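자수를 다시 시작했다

다시 시작했다고 쓰니까 거창한데, 사실은 서랍 정리를 하다가 수틀이 나왔고 거기에 하다 만 천이 그대로 끼워져 있었다. 나뭇잎 두 장이랑 줄기 반쪽. 천에는 수틀 자국이 동그랗게 눌려 있어서 다림질을 세 번 해도 안 펴졌다. 결국 그 천은 포기하고(미안하다 나뭇잎들아) 새 리넨을 주문했는데, 주문하는 김에 실도 사고, 실 사는 김에 바늘도 사고, 이런 식으로 장바구니가 불어나는 건 다들 아실 거라고 믿는다.

이번에 산 실은 Dultus 거다. 예전에는 동네 수예점에서 손에 잡히는 대로 샀는데 그 수예점이 없어졌다. 그 자리에 지금은 버블티 가게가 있다. 버블티도 맛있긴 한데 나는 아직도 그 앞을 지나갈 때마다 유리창 안쪽을 한 번씩 본다. 실 타래가 벽 한 면에 색 순서대로 걸려 있던 게 참 좋았거든. 인터넷으로 실을 고르면 그 재미가 없다. 모니터에서는 분명히 차분한 청록이었는데 받아 보니 치약색이었던 적이 한두 번이 아니다.

아무튼 Dultus 실은 한 타래에 2,855원이었고, 배송비를 아껴 보겠다고 머리를 굴리다가 배송비보다 더 많이 샀다. 늘 이렇다. 써 본 느낌은 꽤 괜찮다. 여섯 가닥을 가를 때 덜 엉키고, 광택은 조금 약한 편이다. 나는 번쩍거리는 실을 별로 안 좋아해서 오히려 마음에 들었는데 꽃잎에 윤기를 내고 싶은 분들은 심심하다고 느낄 수도 있겠다. 그리고 빨간색 계열은 첫 물에 물이 조금 빠진다! 흰 천에 수놓을 분들은 꼭 자투리에 먼저 시험해 보시길. 나는 시험 안 하고 바로 했다가 손수건 하나가 연분홍이 되었다. 엄마는 예쁘다고 하셨다.

첫 작품(이라고 부르기엔 좀 민망하지만)은 손수건 귀퉁이에 작은 들꽃을 놓는 거였다. 도안은 Fosgate라는 오래된 도안집에서 베꼈다. 1월에 헌책 사이트에서 샀는데 앞 주인이 연필로 실 번호를 빼곡하게 적어 놓았다. 어떤 페이지에는 "두 번 풀었음"이라고 쓰여 있고 그 옆 페이지에는 같은 글씨로 커다란 동그라미만 하나 쳐 있다. 만나 본 적도 없는 분인데 왠지 친해진 기분이다. 나도 그 페이지를 해 봤는데 세 번 풀었다. 연필로 그 밑에 "세 번"이라고 적어 두었다.

풀었다는 얘기가 나와서 말인데 새틴 스티치는 정말 왜 이렇게 안 느는 걸까. 책에는 바늘땀을 나란히 놓기만 하면 된다고 되어 있다. 나란히가 안 된다고요. 처음 몇 땀은 얌전하다가 꽃잎 가운데쯤 오면 슬슬 기울기 시작해서 끝에 가면 바람 맞은 보리밭이 되어 있다. 요즘은 꾀가 생겨서 꽃잎 가운데에 먼저 한 땀을 놓고 양쪽으로 채워 나간다. 이러면 기울어도 양쪽이 비슷하게 기울어서 일부러 그런 것처럼 보인다. 가장자리는 백 스티치로 한 번 둘러 놓고 그 위를 덮으면 선이 훨씬 깔끔하다. 이건 어느 동영상에서 보고 배웠는데 댓글에 다들 "왜 이제 알았지" 하고 있어서 나도 하나 달았다.

수틀도 할 말이 많다. 서랍에서 나온 건 플라스틱이었는데 조여도 조여도 천이 슬금슬금 풀렸다. 그래서 Van Acker 나무 수틀로 바꿨다. 안쪽 테에 면 테이프를 감아 두면 천이 훨씬 덜 밀린다. 감는 건 귀찮다. 드라마 한 편 틀어 놓고 감았더니 주인공이 왜 우는지 모르겠는 상태로 다 감았다. 그래도 북처럼 팽팽해진 천에 바늘이 들어갈 때 톡, 하는 그 소리! 그 소리 때문에 수를 놓는 것 같기도 하다. 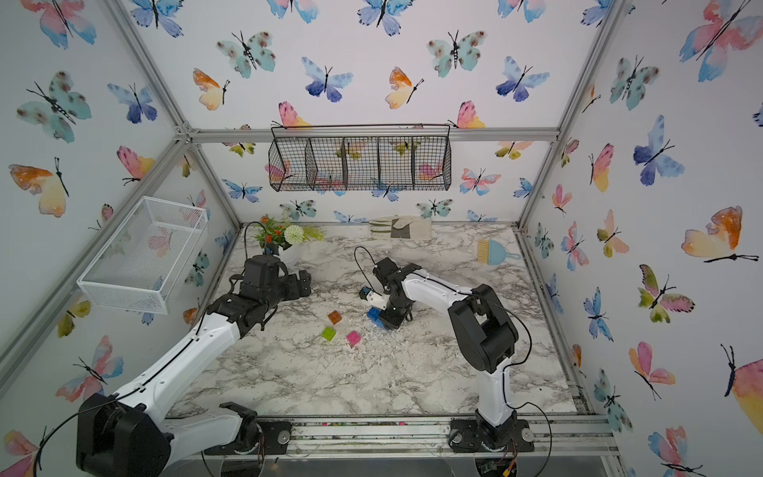 다음에 할 것도 벌써 정했다. 들꽃은 이제 좀 물려서 날아다니는 걸 해 보고 싶은데, 잠자리는 날개가 너무 투명하고 벌은 왠지 벌집까지 놓아야 할 것 같고, 그러다 보니 나비가 되었다. 문제는 색이다. 도안집에 있는 나비들은 죄다 갈색 아니면 노란색이라 손이 안 가던 참인데, 저 벽지처럼 분홍에 주황이 섞인 날개라면 얘기가 다르지. 수채화로 번진 느낌을 실로 내려면 롱 앤드 쇼트 스티치를 해야 하고 나는 그걸 제대로 해 본 적이 없지만 일단 실은 있다. 몸통이랑 더듬이는 저렇게 가늘고 까맣게, 까만 실 한 가닥으로만 놓을 생각이다. 두 가닥이면 나비가 아니라 바퀴벌레가 될 위험이 있다. 청록색 나비도 하나 넣고 싶은데 나한테 있는 청록은 앞에서 말한 그 치약색뿐이라 고민 중이다. 짙은 파랑을 한 가닥 섞으면 좀 가라앉지 않을까?

색 섞기는 요즘 제일 재미있는 부분이다. 바늘 하나에 다른 색 실을 한 가닥씩 같이 꿰면 멀리서 볼 때 중간색처럼 보인다. 처음엔 그냥 지저분해 보일까 봐 겁이 났는데 막상 해 보니 비슷한 색끼리는 웬만해선 실패가 없다. 겨자색이랑 연주황을 섞은 게 제일 잘 나왔고, 연두랑 회색은 곰팡이 같아서 풀었다. 섞은 조합은 작은 종이에 실 꼬리를 붙여서 번호를 적어 둔다. 안 적어 두면 이틀만 지나도 모른다. 예전에 잎사귀 하나를 놓고 너무 마음에 들어서 똑같이 하나 더 놓으려다가 무슨 색을 썼는지 몰라서 결국 짝짝이 잎이 된 적이 있다.

실 정리는 아직 답을 못 찾았다. 종이 보빈에 감아서 상자에 넣는 분들이 많던데 나는 감다가 지치는 쪽이다. 지금은 Kamgate에서 산 납작한 통에 타래째로 넣어 두고 있고, 뚜껑을 열 때마다 비슷한 색 둘이 서로 엉켜서 나온다. 칸이 나뉜 통으로 살걸 그랬다. 색깔별로 지퍼백에 넣는 것도 해 봤는데 지퍼백이 자꾸 미끄러져서 통 안에서 또 뒤죽박죽이 된다. 좋은 방법 있으신 분은 댓글로 좀 알려 주세요. 단, 보빈 감는 기계를 사라는 말씀은 사양합니다. 이미 장바구니에 있어요.

수를 놓는 시간은 주로 밤이다. 저녁 먹고 설거지하고 나서 스탠드 켜고 앉으면 거의 90분이 그냥 간다. 눈이 침침해서 중간에 한 번은 일어나야 하는데 "이 꽃잎만 하고" 하다가 못 일어난다. 덕분에 휴대폰을 훨씬 덜 본다. 대신 목이 뻐근하다. 수틀을 무릎에 두지 말고 쿠션 위에 올려서 눈높이로 가져오면 좀 낫다고 해서 요즘은 소파 쿠션 2개를 쌓아 놓고 그 위에서 한다. 모양새는 우스운데 확실히 낫다. 그리고 바늘은 꼭 바늘꽂이에 꽂으세요. 소파 팔걸이에 잠깐 꽂아 두는 거, 절대 안 됩니다. 어떻게 알게 되었는지는 묻지 말아 주시고.

아, 뒷면 얘기를 빼먹을 뻔했다. 자수하는 사람들 사이에는 뒷면도 앞면처럼 깔끔해야 한다는 무서운 소문이 있다. 내 뒷면은 칼국수다. 색을 바꿀 때마다 실을 끊고 정리하는 게 맞는데, 바로 옆 꽃으로 넘어갈 때는 그냥 건너간다. 손수건은 뒷면이 보이니까 조금 신경을 쓰는 편이고, 액자에 넣거나 뒤에 천을 덧댈 거면 칼국수든 수제비든 상관없다고 생각한다. 매듭도 짓는다. 매듭 지으면 안 된다는 책도 있지만 나는 불안해서 못 견디겠다.

나비는 동전 지갑에 놓을까 하다가 너무 작을 것 같아서 파우치로 바꿨다. 리넨은 주문한 게 넉넉하고 지퍼는 집에 4개나 있는데 색이 다 마음에 안 든다. 왜 갈색 지퍼만 이렇게 많은 걸까. 지퍼를 새로 사면 또 배송비를 맞춰야 하고, 그러면 실을 더 사게 될 텐데 큰일이다. 일단 도안부터 수성펜으로 옮겨 놓고, 롱 앤드 쇼트 스티치 연습을 자투리 천에 좀 해 본 다음에 시작하려고 한다. 날개 한 쪽이라도 사람들한테 보여 줄 만하게 나오면 그때 또 글 올릴게요.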